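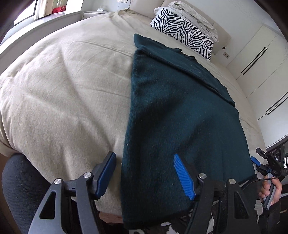
**Do I have to be good at folding to take part?**
Average is fine, and bad is fine too. What we want is people who fold their own clothes at home, on their own bed, the way they normally would.

## Call for participants: Plullow clothes-folding study

I have read a lot of advice on folding sweaters. Most of it claims to save time and drawer space, and very little of it says how anyone checked. Plullow is a small attempt to check. It may well find that the fancy methods do nothing.

We need 71 adults for six weeks, starting in September. You would:

- fold your usual laundry on a bed, twice a week
- use your own method for three weeks, then the Harahap fold for three
- write down how long each session took and which pieces had to be refolded

Knits and fleece matter most to us. They slide, they bunch up, they collect lint, and the how-to guides tend to skip them in favor of crisp cotton shirts.
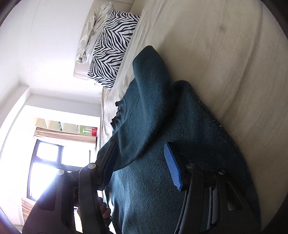

**What does it pay?**
Each participant gets $115, sent after the last log comes in. If you stop early, you are paid for the weeks you finished.

Please don't buy organizers, folding boards or new bedding for this. We won't pay you back, and I doubt they help.

You should have a bed you can clear off and at least one heavy sweater. People who sell tidying courses can't take part. Skuvimano pays for the study but doesn't see the logs before we publish.

To apply, write to Hooman Amini at Plullow with a few lines on what you fold and what you gave up folding long ago. Applications close 2026-08-22.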